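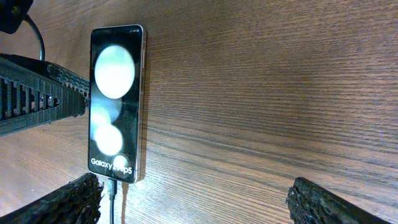
Blick der Handgelenkkamera auf das Prüfobjekt: Smartphone mit eingestecktem Ladekabel vor Holz, daneben die Greiffinger.

Greifer an flachen Geräten vergleichen: Annäherung und Griffkraft einstellen

Die Anleitung gilt für den Mehrfingergreifer Kananau und den Parallelgreifer Odesard, jeweils mit Handgelenkkamera. Firmware und Controller bleiben während des Vergleichs unverändert.

Vorbereitung
Werkzeugmittelpunkt (TCP) neu einmessen. Kamerabelichtung fest einstellen, Automatik abschalten. Ein leuchtendes Display verschiebt sonst die Belichtung, und die dunklen Fingerkuppen verlieren Kontur. Displayhelligkeit für alle Läufe gleich lassen.

Annäherung
1. Vorposition anfahren, Greifer geöffnet.
2. Finger seitlich an den Rahmen führen, Abstand zum Gehäuse 5 mm.
3. Kamerabild prüfen: Kabel und Stecker müssen zwischen den unteren Fingern frei bleiben.
4. Seitentasten als Sperrzone eintragen. Die Kontaktfläche liegt unterhalb der Tasten.

Griffkraft
Mit 6 N beginnen und in Schritten von 1 N erhöhen, bis das Gerät beim Anheben nicht mehr rutscht. Kraftsignal mit 100 Hz aufzeichnen. Der Puffer im Cisten-Controller fasst 4000 Werte, also 40 Sekunden; danach überschreibt er die ältesten Einträge ohne Meldung.

Auswertung
Je Greifer notieren: kleinste haltende Kraft, seitlicher Versatz beim Schließen, Verdeckung im Kamerabild. Läufe mit gespanntem Kabel verwerfen und wiederholen. Nach einem Wechsel der Fingerpads den TCP erneut einmessen, auch bei gleichem Padtyp.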